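Putting the knives away at closing

Wash each knife by hand in hot soapy water and dry it right away with a clean towel. Carbon steel left in the sink overnight will rust. Never stack them wet.

Lay the knives side by side on the steel counter, handles toward you and blades pointing away. Start with the longest at the back and finish with the cleaver in front.
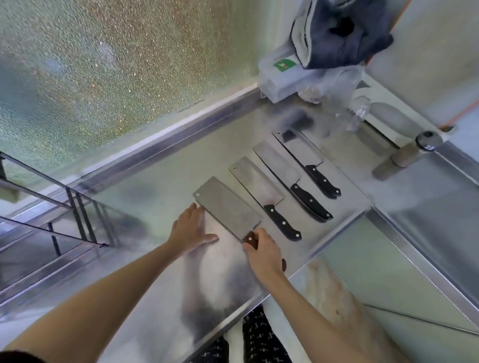 Check each edge under the light. If you find a nick, set that knife aside for Sharon Obura — she does the stones in October and whenever something won't wait. Small dull spots come out on the 2000 grit.

Wipe the blades with a drop of oil and hang them on the rack, cleaver last.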